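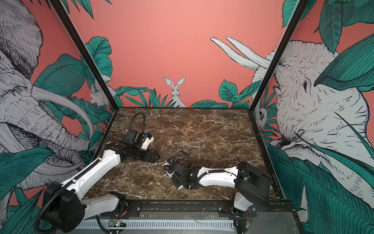 What Happens When You Click "Add to Cart"?

Reading time: 2 minutes

So you're on a store website. You want a puzzle. You click the button and a little number pops up on the cart picture. Easy! But where did the puzzle go?

Nowhere yet. It's still on a shelf. The store just wrote a note.

The note

Websites forget you. Every time you open a new page, it's like meeting a goldfish. So the store gives your browser a ticket with a long secret number. That ticket is called a cookie (no chips, sorry). Say yours is number 562. Each time you open a page, your browser shows the ticket, and the store goes, oh, 562, you picked the puzzle.

The list of what you picked sits on the store's computer, called a server. Some stores keep the list in your browser instead. Both work.

Is there one left?

Let's use the Rorora toy shop. It sells over 700 toys, way too many to remember. So it has a database, kind of a giant table with rows. One row for each toy. The row says the name, the price, and how many are in stock.

Puzzle: 6 in stock.

You want 2. The server checks. 6 is more than 2, so fine. If you asked for ten it would say sorry, not enough.

Now the tricky part. In lots of stores, putting a thing in your cart does NOT save it for you. Somebody in Brestdale might be looking at the same puzzle right then. If they pay first, they get it. Thats why a cart sometimes says "sold out" when you come back after dinner.

Paying

A grown-up does this bit. The card number gets scrambled before it leaves the computer, so a snoop would only see nonsense. Scrambling is called encryption. Look for https at the start of the address. It means the scrambling is on. It doesn't prove the shop is a nice one though, so still ask a grown-up.

The bank says yes or no. If yes, the server changes the row. 6 take away 2. Then it makes an order, and the order tells the poeple in the warehouse what to pack.

Try it

Play store with a friend. One is the browser, one is the server. The server can't look up, only read tickets. Use paper slips for tickets and a notebook for the database. See what happens if two shoppers want the last thing.

Words to know

Cookie: a small note your browser keeps for a website.
Server: a computer that answers other computers.
Database: a big tidy list that a computer can search fast.
Encryption: scrambling a message so only the right reader can read it.

More from Memix Kids
Why do websites ask for a password?
What is a search box doing?
How the Samarakoon book shop sorts its pages
Where do pop-ups come from?

Contact us | © Memix Kids | Back to top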